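Outubro
Por Thabiso Mokgethi, Laboratório Rurkton de Manipulação Robótica

Chamada para participantes: estudo de teleoperação em ambiente simulado

O Laboratório Rurkton torna pública a abertura de inscrições para o estudo Flatilano, dedicado à avaliação de métodos de aprendizagem por demonstração em tarefas com visibilidade parcial. Serão selecionados participantes maiores de 18 anos, com ou sem experiência prévia em robótica.

O estudo compara 2 formas de registrar demonstrações humanas: a condução direta do braço simulado e a indicação de pontos de passagem, que o sistema converte em trajetória. Interessa à equipe saber qual delas produz políticas de controle mais estáveis quando o operador vê a garra apenas por uma abertura. Todas as atividades decorrem em simulação, na plataforma Fusonlow. 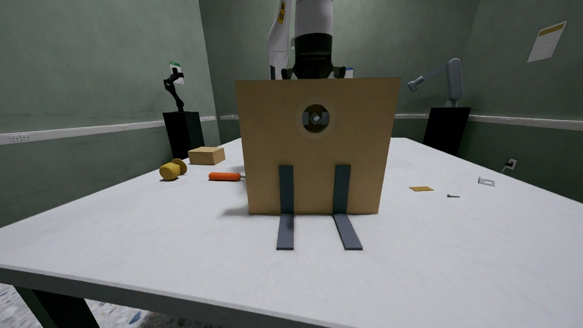

Ambiente simulado do estudo: peça metálica e dedos da garra vistos pela abertura do painel.

A participação compreende 3 sessões presenciais, com início às 9 horas, precedidas de instrução sobre o uso dos comandos. Em cada sessão, o participante realizará tarefas de preensão e reposicionamento de peças e responderá a um questionário sobre esforço percebido. Serão gravados os movimentos do braço simulado e os comandos emitidos; não haverá registro de voz nem de imagem dos participantes.

São requisitos: visão normal ou corrigida, domínio da língua portuguesa e disponibilidade para comparecer a todas as sessões. Não poderão inscrever-se pessoas que tenham colaborado na preparação do ambiente ou das tarefas. A seleção buscará equilíbrio entre candidatos com e sem prática em teleoperação.

Aos participantes será concedida ajuda de custo para transporte, paga ao término da última sessão. A desistência é permitida a qualquer momento, sem necessidade de justificativa, e implica a eliminação dos dados já recolhidos, caso o participante assim o solicite.

As inscrições devem ser apresentadas na secretaria do laboratório, Edifício Chaturvedi, até o fim de outubro, mediante formulário próprio e termo de consentimento assinado. Os candidatos selecionados serão contatados pela secretaria para a marcação das sessões.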